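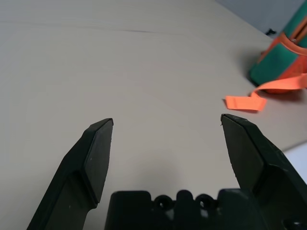 Why build a gripper at all, one reader wrote after my last column, when you can buy an arm with one already bolted on and have it moving by teatime? A fair question, and it came with a link and a price. I've been chewing on it all through January, mostly at the bench, and I want to make the case for the slow way.

I do my building at Hitthorpe, a shared workshop with two printers, a drill press and a kettle that takes forever. The project is called Itum. It's an arm with a two-fingered gripper in dark green plastic, and the fingers are on their 16th version. Sixteen! The first lot were round at the ends and slid off anything flatter than a lemon. I've gone to flat, wedge-shaped tips now, with a wider shoulder lower down so the whole thing doesn't flex when it closes, and I'm very fond of them.

You don't get that from a box. A bought gripper has made all its decisions before you meet it, and if it can't pick up a strap lying flat on a table, you shrug and hand it something easier. When the fingers are yours you start looking at straps differently. How thick is the edge? Does it fold when you push at it? I spent a whole evening on the angle of one inner face and went home delighted.

Money comes up, so let's do money. I've spent $261 on Itum, and $80 of that was plastic, a good deal of which is now sitting in the scrap bin as early fingers. The arm in my reader's link was up to $1000 depending on the options. But I'd be fibbing if I said I was ahead, given the evenings I've put in, and anyone who needs a working arm by Friday's deadline should buy one with my blessing.

What I'd argue with is the idea that the build is the boring bit before the robot. For me it's the hobby. The people at Macapagal, the makerspace across the river, swap finger designs with us, and theirs are nothing like ours - long and skinny, with a sort of hook. Both lots work on some things and fail badly on others, and arguing about which is half the fun.

Version 17 is half drawn. I want to shave a bit off the tips and see if they'll get under a coin.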